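Ticket: Hemmin gut diary app, fibre totals look wrong after sourdough import
Opened by: Britta Dreßler
Assigned to: Panya Chaiyaporn
Status: Closed, workaround

Hi team! I'm one of the people doing the Clandness fibre and microbiome food diary out of Wundangate, and my numbers have gone a bit bonkers. Up until May I was logging everything by hand (porridge, lentils, the usual brekkie stuff) and the app gave me a sensible daily fibre figure with that little coloured bar for fermented foods. Then I used the recipe import for my sourdough and my kimchi, and now every day with toast in it says I've had 200 grams of fibre. I like my veggies but come on!

Things I've tried so far:
Logged out and back in, no change.
Deleted the toast entry, and the total dropped back to 20, which looks right to me.
Added the toast again from Favourites, straight back up to 200.
Typed the recipe in from scratch from my old cookbook instead of importing it. Fine that time, so I reckon it's the import.

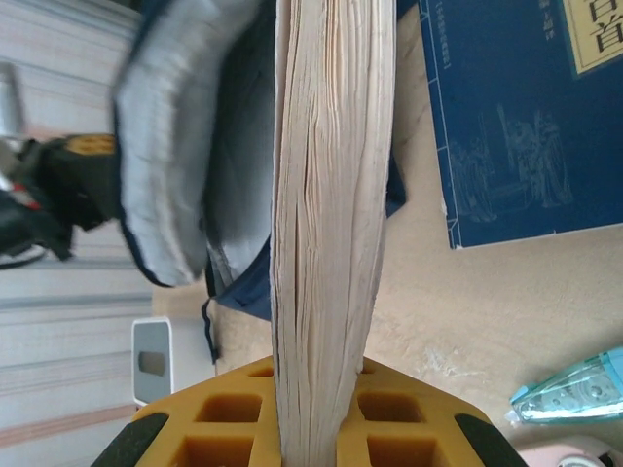

Thick book, page edges forward

The other thing, and I don't know if it's related, is that the fermented bar has vanished on the kimchi days. It used to go purple. I've checked the colour settings and they're all ticked.

Reply, Panya Chaiyaporn, 9:40 am
Thanks Britta, lovely clear report. Could you tell me which unit shows next to the wholemeal flour when you open the imported recipe? And how many serves is the loaf set to? I had a poke at your diary from this end and the bread is coming through as one serve, so each slice might be counting as the whole loaf and then some.

Reply, Britta Dreßler, 10:15 am
Ooh, yes, it says 1 serve! And the flour is in cups, 7 of them, which I never typed (I weigh everything). I changed the serves but it flipped back as soon as I closed it.

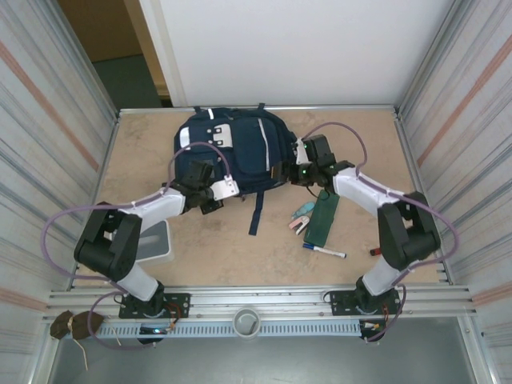
Photo: Hadent

Reply, Panya Chaiyaporn, 11:05 am
Righto, found it. The importer guesses cups when a recipe has no unit against the flour, and it locks the serves as well. Make a copy of the recipe, put the flour in grams and set your serves in the copy, then swap it into Favourites. For the kimchi, open the recipe and tick "live culture" again, the import clears it.

Reply, Britta Dreßler, 1:30 pm
Done both! Toast days are sitting at some 20 grams and the purple is back. I still have 4 old days from before the fix showing the silly number, do I redo those by hand?

Reply, Panya Chaiyaporn, 1:50 pm
No need, I'll recalculate them tonight with the copied recipe. Closing this one and I've logged the importer bug separately.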